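Prestilside is getting its missing chapter
Monday, February 8, 2021

I squeaked out loud on the bus this morning. Moritz, the publisher, says the Prestilside manga will be reprinted with the lost moon chapter put back in, all 60 pages of it! 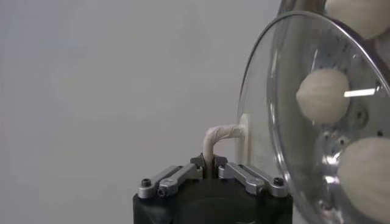

So when can we read it?

November, if the printers keep to plan, with the digital edition coming out the same day.

If you only know the series from the cartoon, the chapter is set the night before the siege of Graststead, and it's where we learn who gave the youngest guardian her lantern. Fans have been arguing over that for years (I've been in at least two of those rows myself – sorry, forum).

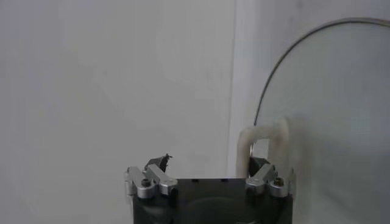
Silver arms on a dark body.

My money was always on the old queen. The lantern has her crest on it in volume 4, and she's the only one who never asks where it came from.
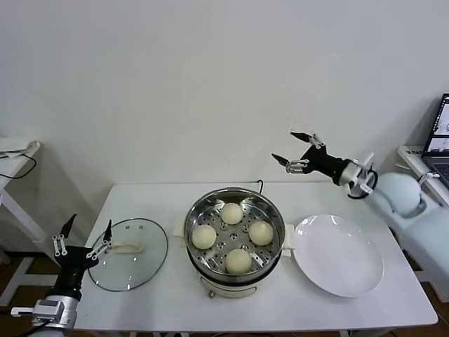 Then again, half the court wears that crest by the end, so I may be about to look very silly. The new edition runs to 400 pages and has fresh lettering throughout, plus a colour map of the city. 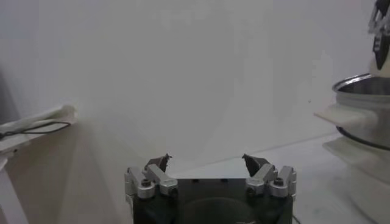

Photo: Kollár

No word yet on whether the cartoon will get an extra episode to match. I've put my pre-order in already – hardback, obviously – and I'll post my thoughts once I've read it.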